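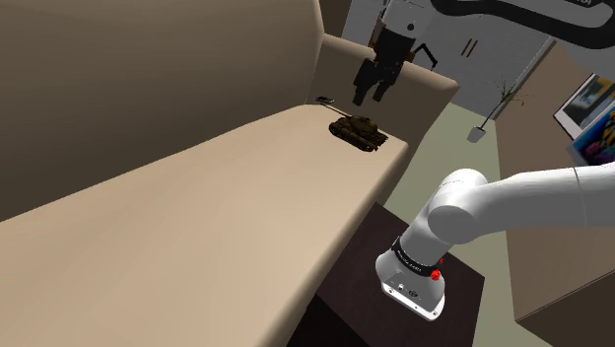

**Cereck opens its living room tidying tests to everyone this September**

We get asked the same thing at every open day, usually by someone with small children and sore feet: can a robot pick up the toys yet? I run the home chores work at Cereck, and my answer is still "some of them, some of the time". From September you won't have to take my word for it, as we're putting our whole set of simulated living room tests online, free to use, under the name Runport.

Runport is a collection of 1,608 short tidying jobs, all set in computer-made rooms. There are toys left on sofas, cups on shelves, socks where socks shouldn't be. A robot arm gets one job at a time and either does it or doesn't. We chose simulation for the first release because you can run the same job over and over (and nobody has to put the cushions back!), and a small team with one decent computer can join in.

So, can machines do the chores? If you mean picking up one solid thing from a clear surface, with the arm already parked in a handy spot, then yes, we're fairly happy. Toy vehicles have been a favourite of mine. They look easy and they're a pain – there's a turret or a ladder or some other sticking-out bit, and the fingers have to choose between grabbing that and going for the body. A soft seat makes it worse, and so does an armrest right beside the toy, where a wide hand can run out of room.

If you mean clearing a sofa on a Saturday-morning sort of scale, then no, not yet. Our own software gets muddled by piles. It's slow with anything flat and thin, and it has no idea what belongs in the toy box and what belongs in the bin. I'd love to tell you that's nearly sorted, but I'd be fibbing.

The release comes in three parts: the rooms, the jobs and a plain scoring sheet. Each job can be tried up to 600 times with the objects shifted a little, so a lucky grab won't carry anyone very far. We score a drop as a miss, even if the toy lands in the right place. That rule caused a proper row in our office and I'm still pleased we kept it.

Our partners at Brukari built the furniture and the room layouts, and Marín is hosting the results page, where failed runs will be shown next to the good ones. I pushed hard for that. A clip of a robot doing something once tells you very little about whether you'd want it in your front room.

Next on our list are laundry and the washing-up, and after that shop-floor jobs such as filling shelves. We've got 4 shop layouts drafted and they need plenty of work – the aisles are too tidy, for one thing.

Runport can be downloaded from the Cereck website from 9 a.m. on launch day. Press copies of the rooms and the scoring sheet are available early through the Cereck press office.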